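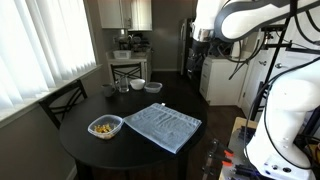
right, kitchen cupboard sort-out, part 2. thread because I can't stop

every tub we own has to find its own lid today. no lid = recycling or it gets to be a drawer tidy. no third option

4 lids so far that fit nothing. where do they come from. one says Plilex on it, never bought a Plilex anything in my life

keeping the clear ones. if I can't see whats in it I forget it and find it again in November

mugs: one each plus two for visitors. the chipped Losus one stays, don't start

tea towels and hand towels now in seperate piles. folded flat, not rolled, tried rolling last year and they just fell out whenever anyone opened the door

note to self, the glossy black table shows EVERY smear. beautiful in the shop. wipe it, sun comes round, wipe it again

kettle break, 15 mins

ok back. bowls nest if you take the odd one out. the odd one is the one everybody uses. so it lives on top, fine

pan cupboard tomorrow. not looking in there tonight

anyone want a Gasenura salad spinner, no handle, collection only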